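Ulteo Luik
Grasp and carry planning for one or two arms

Products / Software / Luik
Overview – Requirements – Licences – Release notes – Support

Luik decides where your gripper should take hold of something and how it should move once it has. It sits between your camera and your arm controller, takes a point cloud from one side and hands a timed trajectory to the other. It does not have a dashboard with a glowing globe on it. We looked into one and the quote was silly.

Most planners are very good with boxes. Boxes have flat sides, a sensible middle and no opinions. Luik was written for the other things people keep on shelves: baskets, trays, colanders, bags with handles, anything with a rim and a lot of holes. If your work is all boxes, you can save money by buying something else, and our sales desk will tell you so in a slightly hurt tone.

What it does

Rim grasps. Luik looks for an edge it can pinch, follows it round, and scores each stretch by reach, thickness and how far it lies from the estimated centre of mass. Woven and perforated walls are treated as a single surface with gaps in it, so the planner no longer tries to put a finger through every hole it sees. Version 2 did this with real enthusiasm.

Tilt budget. Holding a container by one end means it will tip. You can fight this with a stronger wrist or you can plan for it. Luik takes a maximum tilt angle for each object class and shapes the path, speed and wrist rotation to stay inside it. When the contents are listed as loose, it also limits sideways acceleration, which is where most spilled things come from.

Contents tracking. The carried container and whatever is inside it are kept as separate bodies in the world model. If the contents shift, the model is updated and the remaining path is checked again. If the contents vanish, the job is stopped and the log says "contents lost", which we felt was kinder than the original wording.
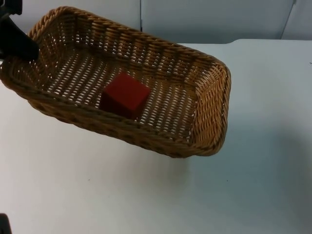
The tilt setting was the first thing Vikeo wrote to us about after moving their returns line over, saying that the default of 36 degrees had looked reckless on paper, that they had cut it to something more respectable on the first morning, and that they had put it back by lunch once they saw how many perfectly good paths they had thrown away. They would still like the setting to live somewhere more obvious than the third tab of the object editor. So would we. It moves to the first tab in the next release.

For the cautious, the tilt budget can be set per object, per cell or per job, and the strictest one wins. A single red cube in a basket will put up with a good deal of leaning. A stack of glass dishes will not, and Luik has no way of knowing which is dearer to you unless you fill in the field.

Two arms

Luik plans for a second arm in the same cell at no extra charge. The idle arm is treated as an obstacle that might move, and the planner asks it to get out of the way before it starts looking for a longer route round. Handovers from one gripper to the other are supported for rigid objects. Handovers of flexible objects are marked experimental in the menu, and we mean it.

Perception

Any depth camera that produces an organised point cloud will do. Fixed cameras above or beside the table give the best results for container work, as the planner likes to see the inside and the rim together. Wrist cameras are supported and can be mixed with fixed ones.

Open weaves are hard on depth sensors. Half the points land on the strands and half on whatever is behind them, and the result looks like a hedge. The Plustness filter, included with every licence, separates the two layers before planning begins. It works best over a plain tabletop. Over a patterned one it works, with sulking.

Requirements

Linux workstation, 64-bit
32 GB of memory recommended for two-arm cells
Arm controller that accepts streamed joint positions
Parallel gripper, with or without force feedback
A working emergency stop, wired to something other than Luik

What is in the licence

Planner, object editor and simulator
Plustness filter
Python and C++ interfaces
Updates for 36 months
Email support, 7 days a week, from people who have used the software

Extra seats for the simulator are free. Extra robots are not.

Known limits

Luik will not plan a grasp on a handle that folds down under its own weight. It sees the handle, makes a plan, and is let down, like the rest of us.

Very shiny rims still need a manual hint in the object editor.

Replanning while a container is in the air takes longer with more than 7 separate items inside it. Motion is slowed during the check and picks up again afterwards.

Release notes, version 3
Friday, June 3, 2022

New rim scoring. Contents tracking on by default. Fixed a fault, reported in February, where cancelling a job in the simulator also cancelled the undo history. Object editor now remembers your units. Removed the start-up sound.

Trial

The trial is the full product and stops after 36 days. Bring your own basket.

Request a trial – Download the manual – Compare licences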